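Rechercher sur le site Mots-clés OK

Publié le 16 mai 2022 par Hafiz Krishnan

Appel à participation : opérateurs et opératrices de téléopération, atelier Brunier

L'atelier Brunier recrute des participants rémunérés pour enregistrer des démonstrations de manipulation. Ces enregistrements servent d'exemples à un système d'apprentissage développé avec la société Turnent. Aucune connaissance en programmation n'est demandée.

Le travail consiste à piloter des bras robotisés à distance et à exécuter une consigne courte : saisir un objet, le déplacer, le poser à l'endroit indiqué. Chaque essai est enregistré du début à la fin. Les essais manqués sont conservés eux aussi, à condition d'être signalés comme tels dans le formulaire. L'objectif de la campagne est de 700 démonstrations validées.

La première série porte sur des paniers en plastique de plusieurs tailles et de plusieurs couleurs. Les suivantes porteront sur du linge plié et de la vaisselle.

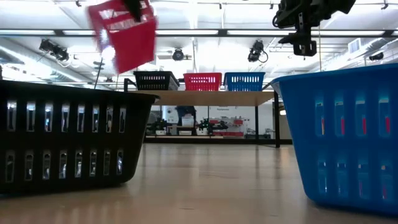 Manipulation d'un panier rouge à la pince, entre un panier noir et un panier bleu.

Les séances durent trois heures, pause comprise. Une demi-journée de formation, payée au même tarif, a lieu avant la première séance. Elle est assurée par Ctibor Říha, responsable des enregistrements, qui reste joignable pendant toute la campagne.

Profil recherché :
- avoir 18 ans révolus ;
- pouvoir rester debout ou assis devant un poste pendant une heure ;
- comprendre des consignes écrites en français ;
- être disponible au moins deux demi-journées par semaine jusqu'en septembre.

Les gauchers sont les bienvenus, la base actuelle en compte très peu. Une expérience du jeu vidéo ou de la conduite d'engins peut aider mais n'est pas exigée.

Indemnisation : 100 euros par séance, versés à la fin de chaque mois. Les frais de transport sont remboursés sur justificatif.

Des caméras fixes filment l'espace de travail. Les participants signent une autorisation avant la formation et peuvent demander le retrait des images où ils apparaissent.

Pour postuler, envoyer un courrier ou se présenter à l'accueil de l'atelier, bâtiment Chin, site de Bekovberg, en précisant ses disponibilités et la main dominante. Pas de lettre de motivation. Il reste 29 places. Une réponse est donnée sous deux semaines.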